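Two arms, one rail: where the build is up to

2026-03-14

I've had a few emails asking what happened to the second arm, so I'll go through where it's at. The short version is that both arms are now mounted on the same rail, they both move when told to, and the job I've given them is unpacking groceries. Plastic groceries, for now.

The first arm has been going since September. I built it on the end of the bench in the shared workshop, bolted to an offcut of MDF, and it was fine like that for single-arm stuff. Once I wanted two of them working on the same object, the MDF had to go. It flexed. You could watch the whole base lean when the arm was stretched out, and any calibration I did in the morning was useless by the afternoon.

So the new base is aluminium extrusion. I bought it cut to length from Lurik, who were slow but accurate, and the corner posts for the enclosure came out of the same order. The brackets are a mix. Some came with the extrusion and some I drilled myself, and the ones I drilled took longer than they should have. If you're doing this at home, buy the brackets. I spent 33 dollars on drill bits and ended up with holes that needed filing anyway.

Getting the two bases level with each other was most of a weekend. What worked in the end was leaving every bolt finger-tight, clamping a straight edge across both mounts, and then going along the rail tightening each one a bit at a time. Doing one side fully and then the other pulls it out of line. I've put thread locker on the base bolts and left the rest without it, as I'll be shifting things again.

Wiring is still messy. Each arm has its own small board sitting down on the rail near its base, and both run back to a Fudix power supply under the bench. I had them sharing one supply lead at first and got random resets whenever both shoulders moved at once. Separate leads fixed it. I also put a 1000 microfarad capacitor across each board's input – probably not needed now, but they're in and I'm not taking them out. The cables along the arms need proper clips. At the moment they loop about and I've had one catch on an elbow.

The enclosure walls are there so the background stays the same when people walk past. Before that I was getting different results depending on who was using the bandsaw. I papered the inside with a Flollora print that I found in the clearance bin, blue with big flowers on it. Plain grey would be the usual choice, but I wanted a busy background in the training runs so the arms don't get used to a blank one. The floor is a marble-look finish, pale with a bit of green in it. It's easy to wipe and it doesn't glare as much as I expected.

As for the task itself, the idea is that the left arm deals with the bag and the right arm moves the fruit to the basket. I drive both of them by hand to record the moves, then train on the recordings.
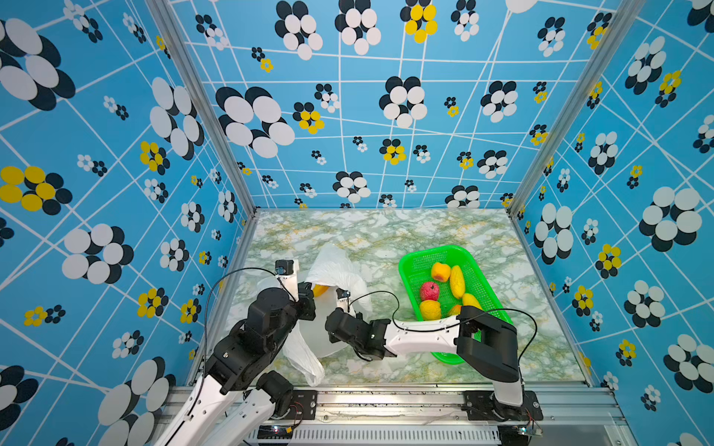
The bag is the hard part by a long way. A rigid object stays where you put it, but a plastic bag folds over itself, sticks to the finger and closes up again once you let go. I tried having the left gripper pinch the rim from above and it slipped more often than it held. Coming in low from the side is better. I've also changed the left fingertip three times, and the current one has more grip than the last, though it wears quickly.

The right side is in decent shape. Apples and oranges are easy. Long fruit is less so, and you have to line the gripper up across the narrow way or it squirts out. My other problem is that the right forearm has to pass over in front of the basket to get to the bag, so I need to keep the elbow up or it clips the mesh. I may move the basket back.

Next jobs, in the order I'll probably get to them:

Cable clips on both arms.
A proper stop button that I can reach from the chair. The current one is behind the monitor.
Try version 2 of the fingertip again with a softer pad.
Update the Seppälä driver, which has a fix for the gripper homing fault I wrote about last time.

I'll put the bracket drawings up once I've redone them with the right hole spacing. The ones on the downloads page are for the old MDF base, so don't use those.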